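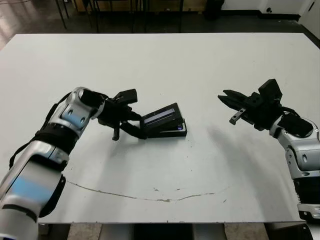 Rungnapa Siriwan wrote in after the last edition of this guide to say that she had followed the backup section to the letter, then found she couldn't restore a single file, as the passphrase was saved on the laptop she was trying to restore. Section 3 has been rewritten with her in mind.

3. Setting up encrypted backups in Lultent

Before you start

You'll need an administrator login, an external drive that you're prepared to see erased, and a pen. The pen is not a joke. Set aside a quiet afternoon for the first backup, which copies everything, including the four versions of the staff handbook.

3.1 Prepare the drive

1. Plug the drive directly into the office computer. Hubs work until they don't.
2. Open Lultent and choose Storage, then Add drive.
3. Select your drive from the list and give it a name. "Backup" is fine until you own two of them.
4. Tick Encrypt this drive and click Continue.

CAUTION: Continue erases the drive. Lultent asks you once, politely, and takes you at your word.

3.2 Choose a passphrase

1. Type a passphrase of at least 13 characters. Several unrelated words are easier to remember than a row of punctuation. The name of your business is not a secret; it's on the door.
2. Type it again.
3. Write it down on paper and lock the paper away, somewhere other than the drawer where the drive lives.
4. Click Save recovery key and print the page that opens.

NOTE: Support can't recover a lost passphrase. We can be sympathetic during business hours.

3.3 Set the schedule

1. Go to Schedule and pick a time when the office computer is on but idle. The default is 2 a.m., a fine choice if you leave it running overnight and a useless one if you don't.
2. Under Keep copies for, choose how far back you want to reach. Ransomware can sit about unnoticed for weeks, so the shortest setting is a gamble.
3. Click Run now to start the first backup.

CAUTION: Unplug the drive when the backup finishes. Anything that can scramble your files can scramble a drive left attached to them.

3.4 Test a restore

1. Choose Restore, then Single file.
2. Pick a document you'd recognise and send it to a new folder.
3. Open it and read a bit.

If you see error 114, the passphrase doesn't match. Check Caps Lock before blaming the drive. After three wrong tries Lultent locks the drive for an hour.

Repeat the test every month. Shared folders are covered in section 4.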